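Marble or wood for the kitchen counter? Two quotes and I cannot decide
Forum > Home > Kitchen renovation

lua_h 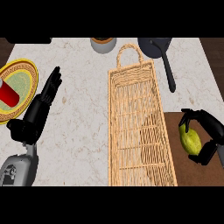 We are redoing the kitchen in our apartment this summer, and I have been going back and forth for 3 weeks now. My husband wants white marble. I grew up with a wooden counter in my mother's kitchen and I liked it very much, even with all the knife marks. We cook every day, a lot of fish sauce, lime and turmeric, so you can imagine my worry.

The quote for marble comes from Risulby. Wood is from a smaller shop, Doãn, and it costs much less, but the man there told me I must oil it every month in the first year. Please excuse my English if something is not clear. What would you choose if you were cooking like us?
Lụa Hoàng

fovville_dad
Lime on marble, no. We had it in our old house. One evening my son left half a lemon face down and in the morning there was a dull ring. It is not a stain, you can't scrub it off, the acid eats the polish. If you cook with lime every day you will have rings everywhere by June.

a.mahrous
I must disagree a little with the post before me. I have lived with marble for eight years. Yes, it has rings. After the first ten or so I stopped to see them, and now the whole surface has become a bit softer looking and I prefer it so. Ask for the honed finish, which is matte. On a matte surface the marks show much less than on a polished one.

What I would be more careful about is the turmeric. I wiped it quickly every time except once, and the once is still there, next to the stove, pale yellow.

Abdelilah Mahrous

pinchofsalt
"I stopped seeing them" is what every marble owner says after paying for marble.

a.mahrous
Maybe so! But I bake bread on it twice a week and the dough does not stick like it did on my laminate. Lua, do you bake?

lua_h
Not bread. I roll dumpling skins, maybe two times in a month, and for that I have a board.

Thank you for the explanation about honed. Risulby wrote only "white marble, 3 cm" in the quote and I did not know I should ask for the finish.

kettle_on_wed
Ask them also if sealing is included. Mine was an extra $200 and I learned it on the invoice. The sealer helps with oil and turmeric if you wipe soon. It does nothing for lime, so fovville_dad is right on that part.

About the wood: once a month sounds like a lot but it is ten minutes with a rag. I do it in the evening after dishes and leave it overnight. The sink is the real problem. Mine went black around the faucet, and I had to sand 80 grit, then finer, then oil again. I would not put wood next to a sink a second time.

fovville_dad
Then do both. Stone by the sink, wood where you chop.

pinchofsalt
Two materials in an apartment kitchen will look like leftovers. Pick one. My vote is wood, and a big drying mat by the faucet.

lua_h
My husband read this thread on Wednesday and he says that Abdelilah is his friend now. I measured the part near the window, it is a separate piece of counter and does not touch the sink side. So maybe wood there for chopping, and honed marble for the rest. I don't think it would look like leftovers, but I will tape some brown paper on it and see.

One more question. Did somebody here buy the oil from Lelalby? Doãn uses it, but it has a strong smell in the store.

kettle_on_wed
I have used it. The smell goes away after two days with the window open. Put it on thin and wipe off everything that is still shiny after twenty minutes, or it stays sticky. And lay the rags flat outside to dry, never in a ball in the trash. Oily rags can catch fire by themselves.

lua_h
I did not know this about the rags. Thank you. I will call both shops tomorrow and write here what they say about the finish and the sealing.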